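How to get tea and coffee stains off plates and mugs

Quick one this, doing it between jobs. Works on ordinary glazed crockery — plates, mugs, saucers, serving dishes. Not for anything with gold or silver trim, and not for unglazed stuff. Hand painted, test a bit underneath first.

What you need

Bicarbonate of soda, the cheap tub is fine
Washing up liquid
White vinegar (for limescale only, see further down)
A soft sponge. Not the green scratchy side
Old toothbrush
Washing up bowl
Kettle

Step 1. Wash it normally first

Sounds daft but do it. Grease sits on top of the stain and the bicarb just slides about. Hot water, squirt of liquid, rinse, leave it a bit damp.

Step 2. Make the paste

Three spoons of bicarb to one of water. Should be like toothpaste. Too runny, add more bicarb. Too dry and it crumbles off the sponge and you end up with it all over the worktop.

Step 3. Rub, don't scrub

Small circles, light pressure. Mugs: start at the tide line near the top, then work down. Toothbrush for where the handle joins, and round the foot ring on plates, which always gets missed. Leave the paste on for 16 minutes if it's a bad one. Rinse warm.

Most tea stains are gone by now. If yours is, stop here.

Step 4. The soak, for stubborn ones

Bowl in the sink. Two heaped spoons of bicarb, hot water from the kettle but let it stand a few minutes first — boiling water on cold china can crack it. I lost a Marville saucer that way, part of a set too. Everything under the water, nothing poking out or you'll get a line. 90 minutes. Overnight is fine as well, I've left a bowlful from Saturday teatime til Sunday morning and no harm done.

Then back to step 3 with fresh paste.

Grey marks that look like scratches

Usually metal off the cutlery. Feel it with a fingernail. If it's smooth, it's sitting on the glaze and will come off. Same paste, bit more patience. If your nail catches then it's a real scratch and no amount of rubbing will fix it, sorry. My Hulden dinner plates get these worse than anything, the older Kaver ones hardly at all. No idea why, diffrent glaze I suppose.

Pale coloured plates are the hardest to judge. Greys and lilacs especially. Look at them dry and in decent light, move them about a bit, a wet plate always looks cleaner than it is. 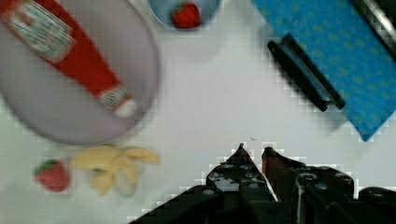 Henare stoneware was a different story for one reader, who wrote in to say the paste left a dull patch on the matt glaze and it took three washes and a wipe of vinegar to shift it. Fair point. Matt glazes hold on to the powder, so make the paste thinner and rinse more than you think you need to.

Limescale

Chalky white film, mostly hard water areas. Vinegar and warm water, half and half, ten minutes, rinse. Don't put the vinegar and the bicarb in together, they fizz and cancel each other out and you've wasted both.

And never vinegar with bleach. Ever.

Putting away

Dry propely before stacking. Sheet of kitchen roll between plates if they're ones you care about. Mugs the right way up, upside down they go musty in the cupboard.

Leftover paste doesn't keep, it sets like a brick. Rinse it down the sink with plenty of hot water.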